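Planning the second bench: a conversation with Negin Ahmadpour about money, arms and pillows

By Malachy Keogh
28/01/2022

When I asked Negin Ahmadpour to speak with me about how a small laboratory buys its robots, she answered with a spreadsheet. It had 19 rows, and she asked me to read all of them before we talk. I did it, although I must confess that the row called "wall fixings, again" I did not understand until later.

Ahmadpour is responsible for equipment at Stillby, a small company which teaches pairs of robot arms to do household work with soft things: covers, pillows, towels, clothes. Before, she was buying machines for a packaging plant. She says that the two jobs have less in common than her employer believed when they hired her.

"In packaging I bought a machine for one product," she told me. "The carton has a size, the size is on a drawing, and I send the drawing to three suppliers. At Stillby I have no drawing. What is the drawing of a pillow? I had to begin from the question of what we want to try, and the people who want to try things change their mind every week. This is their job, I don't complain about it."

The company has one bench working and wants to have a second one before the end of March. Most of our conversation was about this second bench, and what she will buy differently for it.

Her first advice is to write down the tasks before looking at any catalog. She keeps a list of the objects which the arms must handle, and each object has a short note about what it demands from the equipment.

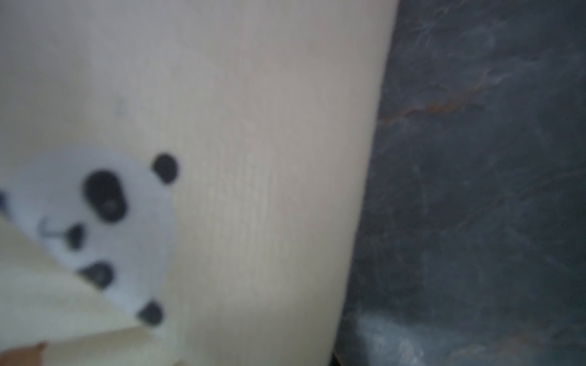
Payload is the number which every seller puts first, and Ahmadpour says she spent too much of her attention on it. A household object is rarely heavy. What makes trouble for a buyer is how it looks to the camera when the gripper comes near to it. Her list has a column for this, with the distance at which a camera on the wrist still gives a useful picture. At short distance a pale surface fills most of the view, and the sharpest thing may be the curved line where it ends against the dark marble pattern of the floor. Even a printed panda face, with its black ears and eye patches, comes out with soft edges. "So I ask the supplier for the nearest focus distance, in writing," she said. "If he sends me only the resolution, I ask again. A high resolution of a soft picture costs money and storage, and it's still a soft picture."

I asked if a better wrist camera was then the first item for the new bench. She said no, because the wrist cameras are cheap compared with the rest, and they can be changed in one afternoon. She prefers to decide early the things that can't be changed so easily. For her these are the frame, the mounting of the arms and the way the cables go.

"People think the arm is the purchase," she said. "The arm is one line. Then you have the frame, the brackets, the power supplies, the duct for cables, the panels, the cameras, the lamps, the spare fingers, the computer and the hours to put all this together. When I made the first budget, I put the arms and the computer, and one line with the name 'other.' The line 'other' became the biggest line. My director was very polite about it."

For the second bench there is no line "other." Everything must have its own name, also when it is a bag of screws. She showed me that the smallest entry on the sheet is eight dollars, and the biggest one she asked me not to print.

We walked then to the bench. It is a box with open front, and the two arms are mounted along this front edge, one at each side, so that they reach inward over the floor of the box. The walls are white panels with black spirals.

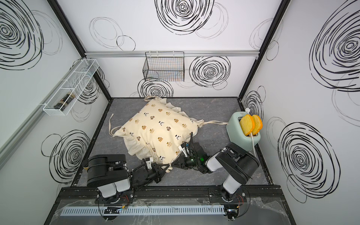

Both arms at work on the pillow, with the toaster behind.

Standing there, it's easier to understand why she speaks so much about reach. The grippers were together at the bottom edge of the pillow, their fingertips nearly touching, and this is the kind of position which she wants every supplier to consider before he makes an offer. Two arms that each can reach the middle are not the same as two arms that can be in the middle together. Elbows are wide, she reminded me, and they also need a place to be.

"I made a cardboard elbow," she said. "It was a very ugly thing, but it went on the table beside the drawing of the new frame, and I moved it by hand through the positions we use most. After this we made the distance between the bases bigger by 200 millimeters in the plan. It was the cheapest test that I did in the whole project."

She paid attention also to the front strip, where the slotted duct runs below the arm bases. It looks like a small detail, but it has its own row in the spreadsheet. On the new bench she wants a duct with a bigger section, because each camera or sensor that somebody adds brings one cable more. The clear plastic sheet over this strip will be replaced in the plan by a hinged cover. She received two offers for the cover and considers both of them too expensive, so this row is still yellow.

The hanging baskets are, in her opinion, the best value in the whole box. There is a white one of wire mesh on the left wall and a black grid one on the back. "You change where the object is, higher, lower, at the side, and you didn't buy a new bench for it," she explained. On the second bench she wants a rail or holes at regular distance on all walls, so that baskets and shelves can be moved without drilling. This was, finally, the explanation of the row "wall fixings, again."

About the arms themselves she had two serious candidates. One offer came from Zotetti and the other from a reseller in Skorkport, and they were close enough in price that the price did not decide. She made instead a table with questions which she sent to both. How many days until a replacement joint arrives? Can we change the fingers ourselves and keep the warranty? Is the software license for one computer or for one site? Who answers the telephone in the afternoon, our time? Zotetti answered everything in two days. The reseller sent a new brochure.

"I don't say that the product of the brochure is bad," she said. "Maybe it's better. But I will live with these people for some years, and the first thing I learned is how they answer."

Spare parts are the place where she changed her opinion the most. In the first year she bought nearly none, as the arms were new. Then one finger broke, and the bench was standing for eight working days while a part worth very little was on its way. Since then she calculates what one stopped day costs in salaries and compares this number with the price of a shelf full of spares. The shelf wins always. For the second bench she has put 600 dollars only for fingers and the small screws that hold them, and she will not let anybody take this money for something else.

I wanted to know how she thinks about the objects, as they don't appear in any robot budget I have read before. She has a separate line for them. Soft items are bought in pairs, the same print and the same size, so that one can be at the wash while the other is in use. Ties and ruffles are written in the notes, as a cover with long ties is a different task from a cover without them, even if the shop sells both with the same name. For the hard objects she doesn't insist on pairs. A toy toast, she says, doesn't get wrinkles.

There was one disagreement she told me about with a certain pleasure. Her colleague Hanrahan, who prepares the tasks, wanted the second bench to be a copy of the first, to the millimeter, so that results from both can be put together without discussion. Ahmadpour wanted to correct all the mistakes. They argued over it for most of the autumn. The solution is that the arms, the cameras and the floor material stay the same model, and the frame and cabling can change. The wider distance between the bases was accepted by Hanrahan only with the condition that the first bench will be rebuilt later in the same way. The cost of this rebuilding was then added to the sheet, in a new row, and he was asked to sign beside it.

For readers who must prepare a similar budget, I asked her what order she would follow if she had to begin again with empty hands. She thought for some time before answering.

"Tasks first, on paper. Then the room, and I mean the door also, because our frame did not go through the door and we had to open it and build it again inside. Then the frame and the reach, with cardboard if you don't have simulation. After this the arms. Then cables, more than you think. Cameras I would leave for the end, but I would reserve the money for them at the beginning. And I would keep around ten percent that has no name yet."

I reminded her that she had abolished the line "other."

"Yes," she said. "Now it's called 'reserve,' and the director must approve when I use it."

The order for the new frame is planned to go out next week. The arms will be ordered after the frame is confirmed, and the hinged cover remains open until a third offer comes.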